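The Box on the Table

by Manuela Vitale

Every household has a box on the table. I don't mean a particular box, though in our place in Zuresville it has been the same one since August and I could pick it out of a lineup. I mean the small brown carton that arrived with something in it, gave up the something, and never left.

My position, which has made me unpopular at two dinner parties, is that the box should stay.

The case against it has been made by experts. There is an entire shelf of books on the subject, and I own several of them, in a box. The experts say that a flat surface is a decision waiting to be made. They say that you should touch each object once and put it where it lives. I have tried this. I touched a spare key, and it didn't live anywhere. I touched a screwdriver and walked it down to the basement, where it lives, and walked back down for it twenty minutes later, and again on Tuesday. The screwdriver has now moved upstairs. I consider us both happier.

Last winter I fell for the opposite school and bought a Sedano, which is a drawer organizer with 12 compartments and a price of $84. I won't say it was a bad product. It was a beautiful product. It just assumed that a family owns twelve kinds of thing. We own one kind of thing, and the kind is "whose is this?" By the end of the month, eleven compartments held batteries of uncertain health and the last one held a raisin.

The box asks for none of that. It has an open top and it will take anything. A toy block, a glove, the warranty for a toaster we no longer have. When you're looking for something, you look in the box, and if it isn't there then it's lost, and you can get on with your life. Compare this with the Sedano, where a lost thing could be lost in twelve places.

Mr. Abubakar next door disagrees, and I'll give him his due, as he is the tidiest man on the street and has lent me a ladder. He holds that a box on a table breeds. First one box, he says, then a bag leaning on the box, then a coat on the bag, and soon you're eating off your lap. He isn't wrong about the bag. In our house it's a child's backpack, and it gets as far as the table every single afternoon. There is a hook for it by the door. The hook is four feet from the floor, it's shaped like a whale, and it cost me a Saturday and some plaster. It currently holds the dog's leash.

But I'd argue the backpack is on the table for the same reason the box is. The table is where we are. Things gather where people gather, and a house in which they don't is a house where somebody is spending a great deal of time going up and down stairs. In my experience it is usually the same somebody. The books tend to be silent about her.

I worked for a while in the office at Skitham, a storage place out by the highway with 422 units, and I can report that Americans have no trouble putting things away. We put them away splendidly. We pay by the month to put them away. What I saw, when the doors rolled up, was carton after carton taped shut and labeled MISC in a firm hand, belonging to people who had clear tables at home and hadn't seen their own waffle iron in years. They'd come in, look at the wall of cardboard, sigh, and go buy another waffle iron.

That job did something to me. I don't trust a closed box anymore. A closed box is where objects go to be owned. An open one, with a flap hanging off it and a kid's red block sitting near the top, is still in circulation — somebody will want that block, and they'll get it without a knife or a key code.

So I've made my peace, with conditions. One box only. It must be small, so that it fills up and embarrasses me. No lid. No label, because once you write on it you've started a filing system. And when the bottom goes, which it will, the contents get tipped out and looked at by everybody who lives here, including the ones who claim to have homework.

Mr. Abubakar says that's a system. I've asked him to take it back.

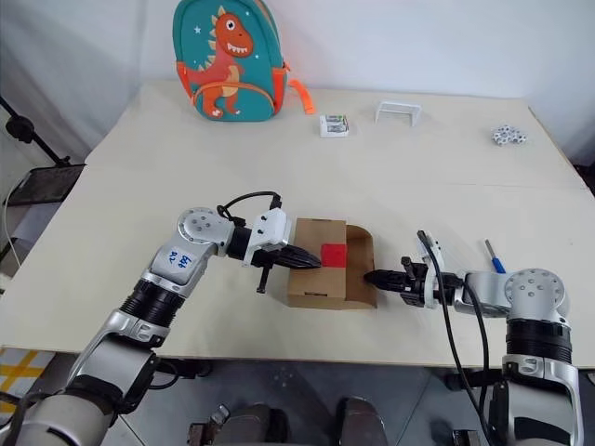
More from this column

The Good Scissors, and Who Had Them Last
In Defense of the Chair With Clothes on It
What We Keep in the Oven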